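Journal > Home > Bedrooms

Stripping the bed back to the mattress

5 min read

I have been putting off the mattress for most of the year. It gets a clean sheet every week or so and otherwise I leave it alone, and I suspect most people do the same. In July it was too warm to sleep properly and I was lying awake thinking about what might be underneath me, so the next morning I took everything off and made a start.

These are my notes on how I went about it, mostly so that I remember next time.

First, everything comes off. That means the top sheet, the fitted sheet, the thin quilt we use in summer and both pillows. The pillowcases and sheets went straight into the machine at 60 degrees. The quilt is too big for our drum, so it went over the rail outside for the day. I gave it a good shake first and was glad the neighbours were out.

Our mattress is a Hesis, the medium one, and we have had it for nine years. When we bought it the man in the shop told us to turn it every season. We turned it twice, I think, and then we forgot. It is heavy and has no handles, so it needs two people, and there is never a moment when two people feel like turning a mattress.

With the bedding gone I always find that the bed turns into a table. Anything that was in a pocket or in somebody's hand ends up on it, phones especially. I must have moved the same few things from one end to the other several times before I got round to cleaning anything.

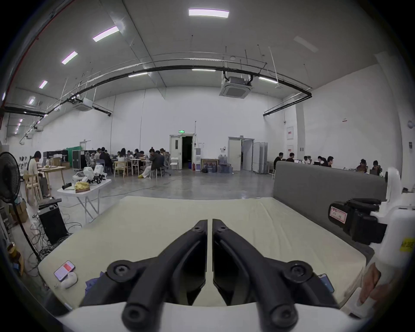
Down to the cream cover, with two phones and a purple cloth still to be moved.

The cover was a bit wrinkled but in better shape than I had feared. Ours doesn't unzip. Some do, and if yours does then I would read the label before you put it in the wash, as my sister shrank hers and had to wrestle it back on over the foam.

I vacuumed first, with the narrow nozzle along the seams and then the flat one for the top. I went slowly, in strips, overlapping a little. It took longer than the whole of the rest of the flat usually does. The seams are where the fluff sits, and there was a fair amount of it, plus a hair grip and a button I had given up on.

After that came bicarbonate of soda. I used a 100 gram tub, shaken through a tea strainer so that it didn't land in heaps. Ngọc Đoàn, who lives downstairs and does a lot of this sort of thing for her holiday lets, told me to leave it for a full afternoon. I had always given it twenty minutes. I left it until about four, with the window open, and then vacuumed it all up again. Empty the vacuum before you do this part. Mine was nearly full and the powder clogged the filter, so I had to stop and rinse it and wait for it to dry.

Did it make a difference? The mattress smelled of nothing, which I will take. I had one faint mark near the foot end, tea by the look of it, and I went at that with a damp cloth and a drop of washing-up liquid. It got lighter but it did not go. I decided I could live with it, given that it will be under a sheet.

The turning was the worst part. We did it end to end – head to foot, same side up – and it meant moving the bedside table and standing the mattress on its edge for a moment while we shuffled round. Measure your ceiling light before you try this. Ours swung about a bit but survived.

I also bought a protector, which I should have done in the first place. I looked at a Folosden one and a Plurnumine one. The Plurnumine was thicker and had a nice quilted top, but it crackled when I pressed it in the shop and I am a light sleeper. The Folosden is plain cotton with a thin backing and it makes no noise at all. It has elastic at the corners only, so it does creep up a little on one side by the end of the week. I pull it down again when I change the sheets.

As for the purple cloth, I wash it with the towels now. It used to go in with the whites until I had a set of mauve socks.

By the evening the sheets were dry, the quilt was in and the bed was made up again. The quilt had picked up a faint smell of somebody's barbecue, but that was gone by the following night. I have put a note inside the wardrobe door with the month written on it, and I am going to try to turn the mattress again when the clocks change. I have also written down where the tea mark is, so I will know whether it has got any worse.

I'm told you can hire a proper machine for the deep cleaning, and the Hutapea shop at the end of our road has a card in the window about it. I haven't asked what it costs. If anybody has used one on a foam mattress I would like to know how long it took to dry – we have only the one bed, and the sofa is too short for either of us.

Recent posts
Drying sheets indoors when it won't stop raining
What I keep under the bed, and what I've moved out
A new cover for the ironing board
Pillows: when to wash and when to give up
Getting candle wax out of a tablecloth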